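Open day at Flumska, Vellville
Aug 5, 2022

The invitation promised "household robots, learning live", so I went in with my arms folded. Flumska has taken over a big white hall with a balcony along the upper level, and by the time I arrived it was set out like a village fête, with cloths on the tables and people in headsets moving between them.

Ariel Sebastian, who showed our group round, was friendly and quick with the figures. They want 3,000 recorded tasks by September and have 1,000 so far. I asked how many of those were any good. He said they were "still sorting that out", and I liked him more for it.

Most of the work is done by people. They take a hand-held gripper up to everyday things and the recordings are meant to teach a machine later. At the spot where I stood longest it was flowers in a white vase, a wire tray and a patterned plate on a stand.
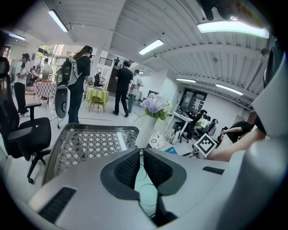 What I wanted to know

Siu-fong Lau took questions at the end. Would it cope in my kitchen, where the plates don't sit in a nice stand? She thought so, in time. How much time? No answer, and the chap from Brutora next to me wrote that down too.

Entry was free, parking was not. The 122 bus stops 2 streets away and I should have taken it. I'd go again next year, mainly to see if the 3,000 turned up.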